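Why Do Ferries Float When They Are So Heavy?

If you go on vacation to an island, there is a good chance you will get there on a ferry. A ferry is a ship that carries people, and often cars and trucks too, back and forth between the same places. Some make the trip several times a day.

Think about the ferry from Zerkstead to the island of Brivau. It is called the Llorente, and it can carry 200 cars. It is made of steel. If you drop a steel spoon into a sink full of water, the spoon goes straight to the bottom. So why doesn't the ferry?

Pushing water out of the way

When you get into a bathtub, the water level goes up. Your body has pushed some of the water out of the way. The water pushes back on you. This push is called buoyancy (say it like this: BOY-un-see).

A spoon is small and solid. It pushes aside only a little water, and that little bit of water weighs less than the spoon does. The push is too weak, and the spoon sinks.

A ferry is shaped like a huge, wide bowl. Inside the steel there is a lot of space filled with air. The bottom part of the ship, called the hull, pushes aside a great deal of water. The ship settles down into the sea until the water it has pushed aside weighs the same as the whole ship. Then it stops sinking and floats.

You can test this in the kitchen. Take a piece of foil, squeeze it into a tight ball, and press it hard so no air is left inside. Put it in a bowl of water. Now take another piece the same size, fold it into a little boat, and put that in. Try loading your boat with coins, one at a time, and watch how it sits lower in the water with each one.
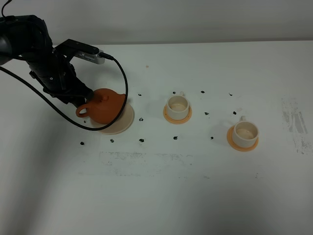
Kálmán Nyitrai wrote to us after reading an earlier version of this page: "My daughter wanted to know what happens when all the cars drive off. Does the ferry pop up?"

It does rise, but slowly. As each car leaves, the ship gets lighter, so it doesn't need to push aside as much water. You can sometimes see this from the dock. Look for the numbers painted on the front and back of the hull. These are draft marks, and they show how deep the ship is sitting.

Where do the cars go?

Cars go on the lower decks, near the bottom of the ship. Heavy things down low help keep a ship from tipping. The Llorente has 2 car decks, and the passengers sit above them.

The crew tells each driver where to park. If all the trucks were on the left side, the ship would lean to the left. Sailors call this a list. Many ferries also have tanks that can be filled with seawater to help keep the ship level. The water in them is called ballast.

Can a ferry get too full?

Yes. Every ferry has a limit, and the crew must not go over it. The Hirero, a bigger ship on the same route, can take 2,000 passengers. When it reaches that number, everyone else has to wait for the next sailing.

Words to know

Buoyancy: the upward push of water on an object.
Hull: the main body of a ship.
Draft: how deep a ship sits in the water.
Ballast: extra weight used to keep a ship steady.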